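Teaching by hand at Hosow

The Hosow group has now recorded 1518 demonstrations with the hand-held gripper, and the goal is 2000 before September. Ritu Bhatia leads the recording, and Kjell Torvik checks each one before it goes to training - he rejected 63 of them in the last round, mostly for too quick movements. Please move slowly, and close the fingers fully before you lift.

The pads also need our attention. Look at them before every session and tell Kjell if the edge is coming loose.
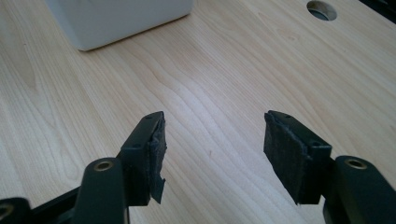

The hand-held gripper over the table, with a torn strip on the left pad.

New colleagues are welcome to try it, 10 minutes is enough for a first lesson.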